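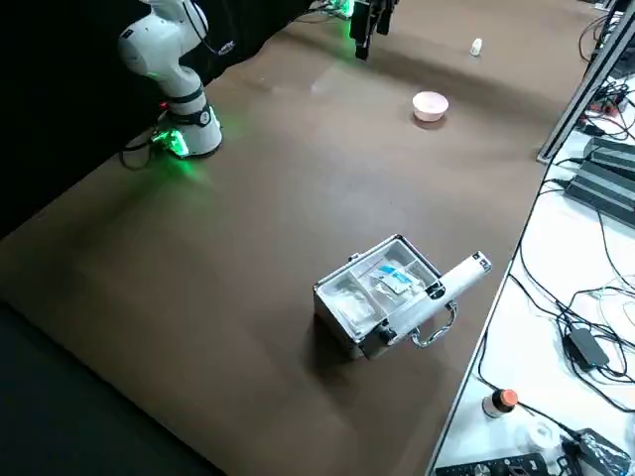
Green light on the brown table

Jun 7, 2023

So I've finally started learning Czech! My neighbour Sabina Šindelář has been nagging me since May (in the nicest way) and lent me a battered phrasebook with a donkey on the cover, which is how I learned that donkey is osel. Very useful at the post office, I'm sure.

My plan was 50 new words a week. Ha. I'm managing maybe half that, and most of them are food. Sabina says you can get by with 1,000 if you're brave and wave your arms a lot, but a proper chat needs over 3,000, and I went a bit quiet when she told me.

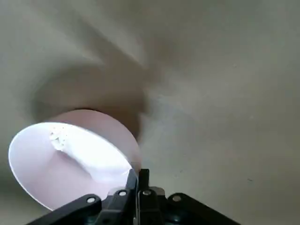 The letter ř is still beating me. I practise it in the shower and in the car, and I sound like a kettle coming to the boil. Šťastný, though, I can do! It means happy, and I got it right three times running yesterday before my tongue gave up. Next up is the seven cases, so send biscuits.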